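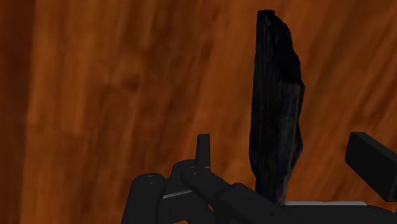
Sondimex Manipulation Software Group, Prirkport

plendunlow-grasp: simulated wrist-view grasps on irregular objects

Plendunlow is the planner we use for multi-finger hands. These are the rendered episodes we test it on. Most objects are tall, dark and jagged, set against a wood-grain background, and the hand covers part of the base in many views. Depth-based segmentation handles that fairly well. Color thresholding does not -- black object, black fingers.

Contents
337 episodes, 21 object meshes, 4 background textures. Episodes run up to 13 seconds.

Usage
Unpack into data/ and run kang_replay with the episode folder as its only argument. Kang reads joint states and wrist images and writes a contact log next to them. Set the palm offset in hand.cfg first or the grasp poses will be shifted.

Known issues
Contact labels are missing when two finger links touch each other.
Mesh scale was wrong in the August build -- delete it if you still have a copy.

Last updated September 13, 2022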